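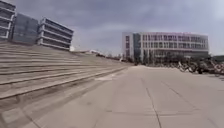 観光実習 班別報告書
乗馬滞在型旅行の受け入れ体制について
2024年4月

1. 目的
本報告は、乗馬を目的とする宿泊客が施設を選ぶときに何を確認しているかを調べ、Flerport地区の乗馬施設Manaloの案内方法を検討したものである。

2. 方法
Manaloの宿泊予約者にアンケート用紙を送り、12名から回答を得た。このうち乗馬経験がない人は7名だった。あわせて、予約サイトGetellに載っている同種の施設10か所の紹介文を読み、送迎、食事、馬具の貸し出し、体重制限の記載の有無を表にした。

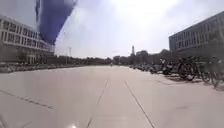

3. 結果
未経験者の回答で最も多かった質問は服装に関するものだった。長ズボンとかかとのある靴が必要なことを、予約後の電話で初めて知った人もいた。経験者は馬の頭数よりも、外乗コースの長さと一日の騎乗時間を気にしていた。紹介文に体重制限を書いていた施設は7か所で、残りは問い合わせが必要だった。雨天時の扱いは施設ごとに書き方が異なり、比較しにくかった。

4. 考察
Manaloの案内は料金の説明が詳しい一方、持ち物の記載が少ない。予約確認のメールに服装の一覧を添えれば、電話での問い合わせは減ると考えられる。外乗の中止基準も同じ欄に書くのがよい。

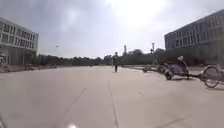
図1 建物の間に広がる舗装された広場

5. 今後の課題
回答者が春の予約者に偏っているため、7月に夏の宿泊客を対象として同じ調査を行う。集計には今回と同じくFlivelを使い、質問の文言は変えない。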